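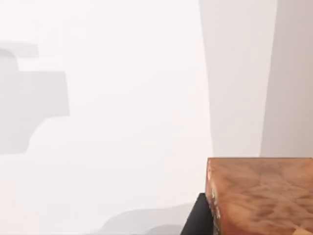 Wrist view in simulation: brown block, one black finger, lots of white table.

Grumus FAQ: your questions about our sim grasping results
By the Doditz robot learning group
Updated in March

So what is Grumus?
It's our recipe for training a pick-up policy entirely in simulation. We render the table, the arm and a pile of household stuff, shuffle the lighting and the clutter, and let the policy learn from those renders. I wrote most of the training code, so blame me for the variable names.

How many demos does it take?
We use 900 simulated episodes per target object. We tried going lower and the curve got ugly fast — I'll put those plots up once I've fixed the axis labels.

Why does the wrist view matter so much?
Close up, the policy gets very little to go on. You might have part of one object, a bit of gripper and a few gray shadows on white. We used to render without soft shadows (faster!) and the policy kept stopping too high. Turning them on was the biggest single gain we got.

What does a full setup look like?
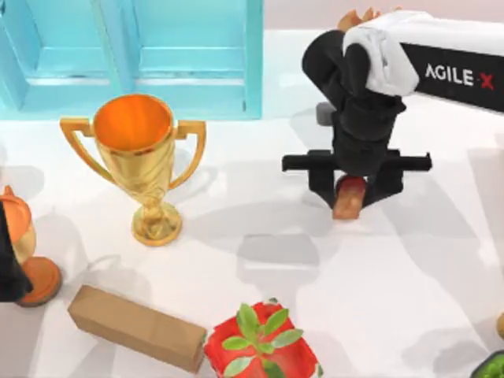
A cluttered sim layout, with the small reddish-brown object held just over the table.

We like distractors with awkward shapes. The gold trophy is my favorite because the handles and the shiny bowl are a pain for the depth estimates. The crate, the carton and the succulent in its red pot are pretty tame next to it.

How well does it work?
Success on unseen layouts is 75 percent with two camera views and about 60 with the wrist view alone. Both numbers are sim only. Please don't quote them as real-robot results, I've already had to email people over that.

Did you compare against Yeo?
Yes, same layouts and same episode budget. Yeo does better on flat things and we do better in clutter. I'd like to combine them at some point.

Can I get the code?
The renderer settings are in the Fuluvgate repo now. Training scripts are coming — they need a cleanup first, and I keep finding hard-coded paths.

14 comments | 31 shares

Contact | © Doditz | Back to top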